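Abro hilo sobre beber agua en verano, que llevo semanas obsesionada con el tema 💧

1/ Empecé porque en la oficina se me juntaban los dolores de cabeza a media tarde. Mi compañero Anatole Brunet me preguntó cuánta agua bebía. Pues un café y gracias.

2/ Así que me puse a apuntarlo todo. Primer día: 503 ml. ¡En todo el día! Y con 787 al siguiente ya me sentía una atleta, imaginaos el nivel.

3/ Lo que me funciona es tener la botella a la vista. Si está en el bolso no existe. Ahora la dejo al lado del teclado y voy dando sorbos sin pensar.

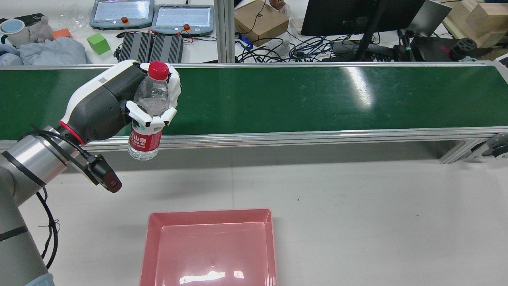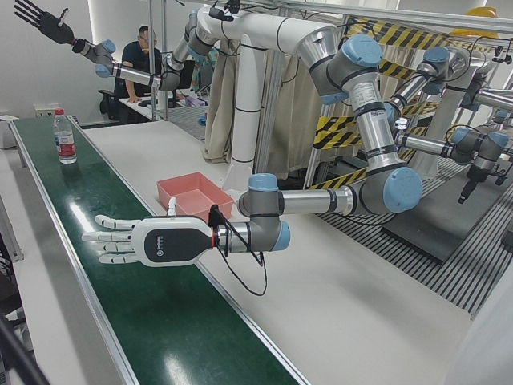
4/ Trucos para los que decís que el agua no sabe a nada
Pepino y hierbabuena, toda la noche en la nevera. O un vaso de 200 ml con limón nada más levantarte (a mí me cuesta, pero entra).

5/ Y comed sandía, melón, gazpacho... que eso también suma, eh. Mi madre lleva toda la vida diciéndolo y yo sin hacerle caso.

6/ Las apps, regular. Probé Tomico y me pitaba en plena reunión, la quité a los dos días. Prefiero una libreta.

7/ ¿Vosotros cómo lo hacéis? Leo trucos, sobre todo de quien trabaje en la calle con este calor 👇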